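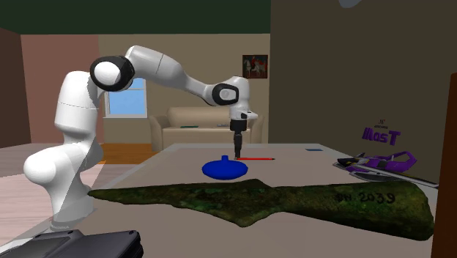 A robot arm reaching over a long, pale table (computer rendering).

The Long Table is a British reality television series in which eight strangers share a house in the market town of Carstead and are obliged to eat dinner together every evening, whatever they said about one another at lunch. It was devised by Ehsan Nazari, who had previously made documentaries about canals, and is produced by Merance. Its third series ended in October to the usual mixture of applause and letters.

Format

Contestants live in the house for six weeks. There are no challenges, no immunity and no swimming pool. Each evening the group sits down at seven, and nobody may leave until everyone has finished eating, a rule that has given slow eaters a degree of power they rarely enjoy elsewhere. At the end of each week the contestants rank their fellow diners in writing. The lowest ranked is sent home after pudding.

The seating plan is drawn up by the producers, who have always described it as random. In the second series two former business partners were randomly placed side by side for 11 dinners out of 12, and the word was quietly dropped from the opening voiceover.

History

Nazari first pitched the programme as a gentle study of manners. The pilot, filmed in a rented hall in Mornum, contained four hours of polite talk about parking and was never shown. Merance agreed to a full series once the weekly ranking had been added. Nazari opposed the change at first, but has since accepted an award for it.

The first series was won by Ehsan Parsa, a piano tuner, whose strategy was to ask people about their parents and then say very little. He was ranked first in every ballot except the one held after he cooked. Parsa shares a first name with the show's creator, and 863 viewers complained that the result had been fixed on these grounds. The complaints were not upheld.

The second series introduced a rival household, known as Farahani after the street it stood in, whose members could be invited to dinner as guests. Few were invited twice.

Reception

Early reviews were cool. One critic called the programme "a very long wait for somebody else's gravy". Opinion warmed during the fourth week, when an argument over a borrowed cardigan ran across three episodes and ended with both parties in tears and the cardigan in the bin. The moment is still repeated in clip shows, generally without the cardigan's side of the story.

Later writers have disputed whether the show counts as reality television at all. Nazari prefers "observed dining", a term that has not been taken up.

See also

Dinner party formats
List of programmes set in Carstead
The Long Table, series 2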